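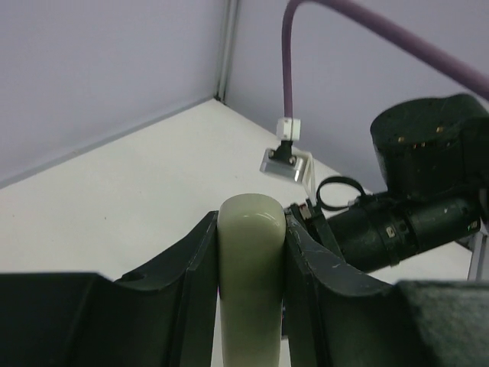 Pale green cylinder, standing up

What is this green thing, and is it worth keeping?

Asked by Junhao Lü, 2022-09-02

Came in a box of desk odds and ends I bought for 5 dollars. Pale sage green, smooth, rounded at the ends, a bit shiny. The seller called it a "Juseo massage bar" and said they go for 24 new. I don't believe a word of it. I went through 207 listings under that name and none of them looked like mine. Does anyone know what it is before I find it a drawer?

Second photo, lying on the white table. It looks sort of see-through there, like frosted glass or plastic – I can't tell which.

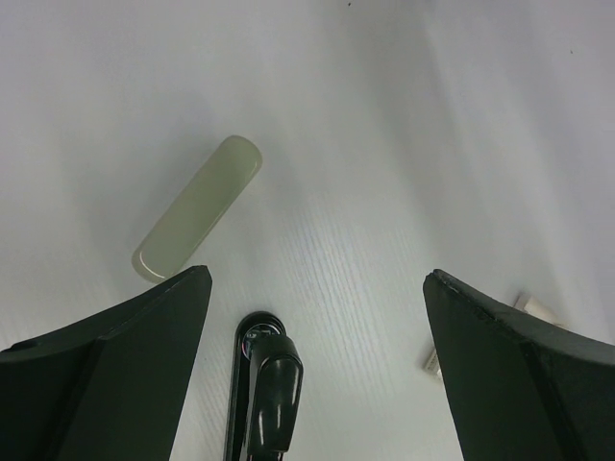
2 answers

Margus Pärn
I wouldn't trust the seller either. People put a name on anything smooth and green. Tap it lightly with a fingernail: glass clicks and feels cold for a while, plastic sounds dull and warms up in your hand. That still won't tell you what it was for. Could be a plain paperweight, could be a part from some bigger thing. Look for a seam or a mold mark, and if you find one I'd lean plastic. I can't see one in your pictures, but that proves very little.

hidholm_attic
My aunt had one just like it for rolling out clay. Keep it, they are worth money now

Margus Pärn
Worth money to whom? I'd want to see a sale before I gave it drawer space.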